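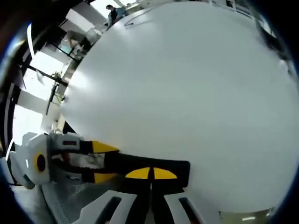 Pale curved surface, close up, with a thin dark line running across it near the top.

Fledell Workshop: Round Pieces Gallery

The workshop at Fledell takes in household and display pieces with curved faces, mostly panels, shades and covers. The gallery was started in August and covers the bench work only. Finished pieces are on the Puvari page.

The opening picture shows how the light falls off over a rounded face. The upper left rim is bright and the colour goes greyer to the right and towards the bottom. A grey perforated mat is at lower left.

We use the same style of mat on every bench. It comes in rolls from Oprea, 200 centimetres long, and gets trimmed at the back edge. Crumbs and grit drop into the holes, so it needs a shake outside at the end of the day.

Pale pieces are stored on the lower shelves with a cotton sheet between each one. Darker colours go on the Funine racks by the door.

The catalogue stands at 3,461 entries, and 143 of those are listed under round or domed. Entries are sorted by shape first and then by colour. Grey-white is filed under white.

More pictures are added as pieces come through the workshop.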